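**Bathymetric surveying** is the measurement of the depth and shape of the bed of a lake, river or reservoir. The results are used to draw depth charts, estimate stored volume and track the build-up of sediment. On small inland waters the work is usually done from a boat with an echo sounder and a satellite positioning receiver.

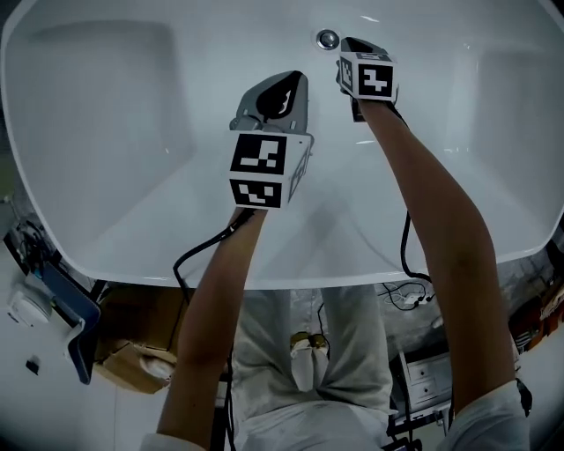
Depth readings are joined into a surface by interpolation, and the result depends heavily on how the survey lines are spaced. A narrow, steep-sided basin needs closer lines than a broad, flat one. Introductory texts often compare a lake bed to a bathtub, with a rounded rim, walls that slope down to the floor and a drain at the lowest point. Few natural lakes are that regular – most have shelves, old stream channels and more than one deep hole.

## Example: Lake Jokum

Lake Jokum was surveyed in September by Shazia Talpur and Samina Zaidi. They ran 102 lines across the main basin, with 3 more along the Sethi inlet. The lake is some 700 meters wide at the inlet end. Shallow margins too weedy for the sounder were measured with a pole.

The finished chart showed a second basin near the Pellel shore, separated from the first by a low ridge.

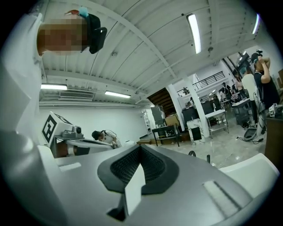
## Sources of error

Soft mud can return a weak or double echo. Changes in water level during a survey must also be corrected, normally with readings from a fixed staff gauge.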